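Looking After Soccer Cleats at Home, From the Mudroom to the Shelf

By Alaric Haverford

214 shares | 9 comments

I have had soccer shoes in my house for most of my life, first my own and then my children's, and for a good stretch of that time I treated them very badly. I left them in the trunk. I left them in plastic bags. One February I put a pair on top of the radiator overnight, and by breakfast the toes had curled up like old toast and the sole had started to come away on the left one. They had cost more than I like to remember, so I began asking around and trying things, and what follows is pretty much how we do it now.

Start at the field if you can. Knock the soles together, hard, while the mud is still soft, and get the worst of it off before anyone climbs into the car. I keep an old butter knife in the door pocket for the packed bits between the studs (a blunt one, please, and one you won't want back in the kitchen). If the mud has already dried, that's fine too. Leave it till the next day, when it'll be good and crumbly, and it comes off in big satisfying pieces over the trash can.

Once you're home, take the laces out. I know, I know! It feels like a chore at the end of a long afternoon, but you can't get at the tongue properly with them in, and grit hiding under there will rub away at the lining for weeks. Pull the insoles out as well and stand them up against something so the air can get to both sides. The laces go in a mug of warm water with a drop of dish soap and can sit there while you do the rest.

For the uppers I use a bowl of lukewarm water, a little more of the same dish soap, and a soft brush. An old toothbrush is lovely for the seams. Dip, brush in small circles, wipe with a damp cloth, and change the water when it gets murky. Don't hold the shoe under the tap, and don't dunk it. My brother swears by the washing machine on cold, and his shoes do come out very clean, but he also buys a new pair every season and I have my suspicions about the glue. 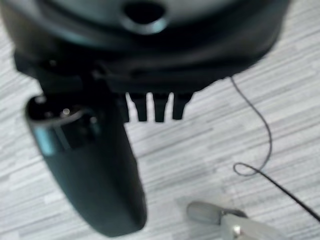 Drying is where most of the damage gets done, and it's mostly a question of patience. Stuff the shoes with crumpled newspaper, snug but not so tight that you stretch them, and set them somewhere airy and out of the sun. Change the paper after 2 hours or so, when the first lot has soaked up all it's going to, and again before bed if it still feels damp. Newspaper is getting scarce around here, so I've gone over to the brown packing paper that comes in parcels. It works nearly as well. Plain paper towels will do in a pinch, though you'll go through a roll in no time.

No radiators, no hair dryers, no oven with the door open. (Yes, someone I love very much has done this.) A small fan pointed at them is perfectly all right, and if your basement is as damp as ours it's a real help.

Leather shoes want feeding once they're dry. I rub in a small dab of conditioner with my fingers, paying attention to the crease behind the toes, leave it until the next morning, and buff with a clean sock. I've used the Benavides cream for years and I'm fond of it, mostly for the smell, but any plain leather conditioner will do the job. Test it somewhere out of sight first, as some of them darken a light leather quite a lot. Synthetic shoes and the knitted kind don't need any of this, so just wipe them down and be glad.

Now, smells! Baking soda is still the best thing I know. A spoonful in each shoe at night, give it a shake so it travels down to the toe, and tip it out over the sink the next morning. Use it only in shoes that are fully dry, or you will be picking paste out of the stitching. Wash the insoles by hand every so often, too -- they're usually the guilty party. We tried the Troltitz cedar inserts for one winter and they were pleasant enough, though the dog was even keener on them than we were.

If you have screw-in studs, take them out a few times a season, wipe the threads, and put the tiniest smear of petroleum jelly on each before you screw it back in. Studs that have been left alone all year can rust right into place, and then you're in for an evening with pliers and bad language. Finger-tight first, all the way around, then a firm turn with the wrench. Run your thumb over each one while you're there. Anything worn sharp or jagged should be replaced before the next game, for the sake of everybody's shins.

A sole that's just starting to lift at the toe can often be saved. Clean both surfaces with rubbing alcohol, let them dry, and work in a flexible shoe adhesive with a toothpick. Use much less than you think you'll need. Then wrap the whole toe with strong rubber bands or a strip of old bicycle inner tube and leave it alone for a full day, or longer if the tube of glue says so.

For the end of the season, clean everything one last time, put in fresh paper to hold the shape, and store the shoes in a cloth bag or a cardboard box with the lid ajar. Ours live on a shelf in the hall closet, well away from the water heater. Write the size on the box -- children's feet have their own ideas over the summer, and it saves you hauling out all the pairs to find the one that might do for the younger cousin.

Shin guards, by the way, can be washed in the same bowl of soapy water once you've finished with the shoes. Do them last.

9 comments | Share this page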